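Notes for the storm drain talk
Residential college evening series, September 2022
Speaker: Myrtle Kasprzak

(Slides go up after the hello. If the projector sulks, start anyway. None of this needs pictures.)

Opening

Thank the students for giving up an evening to hear a grown woman talk about gutters. Say who I am: I run the drain survey for the Tesgate Creek group, which means I own a good flashlight and three pairs of ruined shoes.

Ask for a show of hands. Who knows where the rain goes after it leaves the parking lot behind this building? Wait longer than feels polite. Last year one person said "the plant," meaning the treatment plant, and most of the room nodded. It's a good guess. In some older cities it would even be right. In our town there are two sets of pipes, and the one under the street goes straight to the creek with whatever the street had on it.

Slide 2: the map

Don't read the map to them. Point out campus, the ball fields, the Wanero Road culvert, and the spot where Tesgate Creek meets the river. Everything uphill of Wanero Road drains through one culvert. I have stood in that culvert. Mention the smell if the room needs waking up.

We mapped 821 storm drains over two summers. The town's own list had 400 fewer. I used to tell this as a funny story until a man from public works turned up in the second row, so now tell it kindly: the list was older than several of the neighborhoods.

Slide 3: sink water and street water

People mix these up constantly, and I did too until I was past thirty. Go slowly.

What goes down an indoor drain in this building heads for the sanitary sewer. It gets screened, settled, fed to bacteria and disinfected before the river sees it.
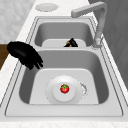
What goes down the grate at the curb gets none of that. Motor oil, lawn fertilizer, dog business, the suds from a charity car wash. I'm in favor of charity. Hold it on the grass.

Somebody will ask why we don't just treat the street water too. Short answer: a hard storm would swamp the plant in minutes. Long answer is a pipe lecture, and they can find me by the cookies.

Slide 4: what we found in April

We sampled at 11 sites after the first big rain of April. Bacteria were high at most of them, which surprised no one who has met a goose. The odd one was the outfall below Cheon Street, where the water was running on a dry day. A storm drain has no business running on a dry day. We followed it uphill, lid by lid, and ended at a laundry room that had been plumbed into the wrong pipe, possibly since before I was born.

Do not name the building. Several people in this room may have done their laundry there.

It took 3 letters and one phone call to get it fixed. The phone call did the work. Tell them to learn to use the phone.

Slide 5: what a student can do

Keep this part short, they have been told to save the planet since kindergarten.

Rake leaves off the grate before a storm. Don't rake them into it.

Report a dry-weather flow. Write down the street, the time, and the color of the water. "Weird" is not a color.

Come out with us. We have a sampling kit, a set of Ostex meters that work when the batteries are fresh, and waders in two sizes, both wrong.

Questions I always get

Are there alligators? No. There was a very large snapping turtle at Wanero Road and I let it have the culvert that day.

Can you swim in the creek? Wait two days after rain, keep your mouth shut, and consider the lake.

Does the fish stencil on the curb do anything? It makes people pause. I have seen a man pause and then pour. We still paint them.

Pass the sign-up sheet from the back this time. Bring a pen that isn't mine.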